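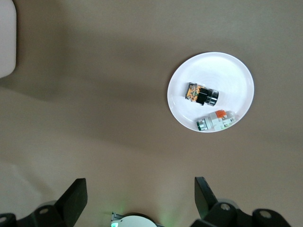
Two push-button switches on a plate at the sorting bench.

Bench Operator, Switch Sorting and Kitting (2 posts)
Larken Controls, Vinard site
Reports to: Birgit Hollmann, assembly lead
Hours: 37 per week, days only

Larken refurbishes and kits push-button switches for panel builders. Since May, picking and placing at the sorting bench has been done by robot arms. The bench handles 315 part numbers, of which the arms can pick about 70 per cent without help. The remainder are passed to an operator.

The work has changed as a result. Operators used to spend most of a shift moving parts between trays. They now clear stopped picks, check contacts and terminals by hand, and teach the arms new parts. There is less lifting and more screen work. Pay grade was reviewed in line with this and is one step above the former sorter grade. Existing sorters kept their posts and were trained on site.

Duties
Load and unload plates and trays
Clear faults and restart the cell under the site lock-off procedure
Record each stopped pick by part number and cause
Inspect switches for cracked housings and damaged bezels
Demonstrate grips for new parts – training given

Required
Experience of bench assembly or inspection
Good close vision, corrected if needed, and normal colour vision
Written English sufficient for fault logs

No programming is required. Pick logs are used to correct the arms and are not used to set individual targets.

Apply in writing to Leonie Harms, Personnel, Larken Controls, Vinard. Questions about the bench go to Birgit Hollmann. Closing date: September 3, 2019.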